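Kironthorpe workshop teaches robots with kitchen-table clutter

Thu 18 August

Two walnuts, a pair of pink-handled scissors and a plaid cloth are not what most people picture when they think of robot training. But in Kironthorpe, everyday things like these are the whole point of Urkeck, a project that collects hand-guided demonstrations of small household jobs, and it is going wonderfully well.

The idea is simple enough to try in an afternoon. A person takes a hand-held gripper in each hand and does the job: picks something up, moves it, puts it down. A camera on the gripper records the view, and the recordings are used later to train a robot arm with the same kind of fingers. There is no code to write and no arm to bolt to the table, so the work can happen wherever the clutter is.

And the clutter is great! The latest round is built around a shallow box of odds and ends, with walnuts lying next to something shaped like a spool and a black device that looks like a flashlight. Round things roll, smooth things slip, and a wrinkled shell asks for a different grip than a shiny knob does. 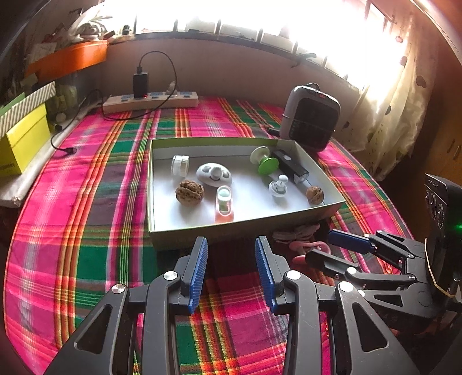
Two hands, one task

Urkeck started with one gripper and moved to a pair this summer. Its organizers say the change opened up jobs they had been putting off, like steadying a box with one side while the other reaches in. So far 458 demonstrations have been recorded, 44 of them with both grippers working together.

New people usually need about 20 minutes to get comfortable. The first tries tend to be too fast — everyone wants to grab — and then the hands slow down and the motion gets smooth. Those calm, steady runs are the ones the team likes best for training.

The recordings are being checked now at the Leclerc building, where a remote-controlled arm will join the project in September. Open sessions continue at the Eltemard hall, and beginners are very welcome. Bring something small from your kitchen drawer.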